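Why do tiles fit together? A quick guide for kids

Have a look round your kitchen or bathroom. Chances are there are squares somewhere. Walls, floors, worktops. Lots of little squares in neat rows.

But why squares? Why not circles, or stars, or something shaped like a banana?

Quick answer: gaps. Longer answer coming up, after the pictures.
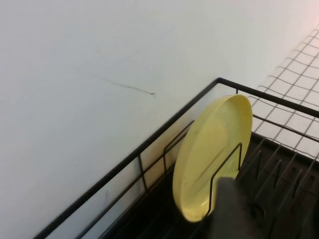
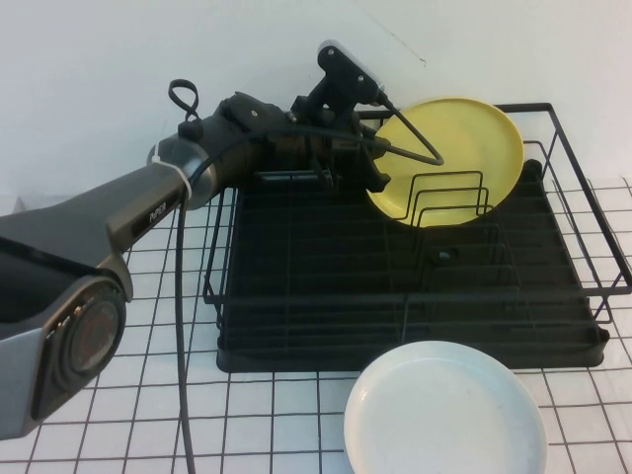
White tiles in both of them, with thin lines in between.

What is tessellation?

Big word. Say it like this: tess-uh-LAY-shun. It means covering a flat space with shapes so there are no holes and no overlaps. (We ignore the thin lines between real tiles. More on those in a minute.)

Squares do it easily. Four corners meet at a point, and each corner is a quarter turn. Four quarters make one whole turn. Done, no space left over.

Try it with coins. Push them together as tight as you like and there are always little gaps. Circles just dont tessellate.

Which shapes work?

Of all the shapes with equal sides and equal corners, only three can do it all by themselves:

Triangles. Six meet at each point.
Squares. Four meet.
Hexagons (six sides). Three meet. Bees use these!

Pentagons with five equal sides and equal corners? Nope. Three of them leave a thin gap, and a fourth won't squeeze in.

What are the lines for?

The stuff between tiles is called grout. It starts off as a paste, gets pushed into the cracks and goes hard. It helps keep water and crumbs out. It also hides it when tiles are a tiny bit different sizes, which they often are. Grout comes in white, grey, black, all sorts.

How are tiles made?

Clay gets pressed flat and dried. Then a runny coating called glaze can go on top, and the tile goes in a very hot oven called a kiln. Hotter than 900 degrees! Your oven at home can't get anywhere near that. The heat makes the clay hard and turns the glaze to a sort of glass, so its easy to wipe.

People have been doing this for ages. The Romans were making mosaics more than 2,000 years ago, out of tiny bits of stone and glass.

Try it yourself

You need: card, scissors, a pencil, sticky tape, paper.

1. Cut out a square of card.
2. Cut a wiggly bit out of the left side, from corner to corner.
3. Slide it straight across to the right side and tape it on. Don't flip it.
4. Draw round your new shape 16 times, fitting each one up against teh last.
5. Colour them in. Fish? Ghosts? Up to you.

Next time: why bubbles are round.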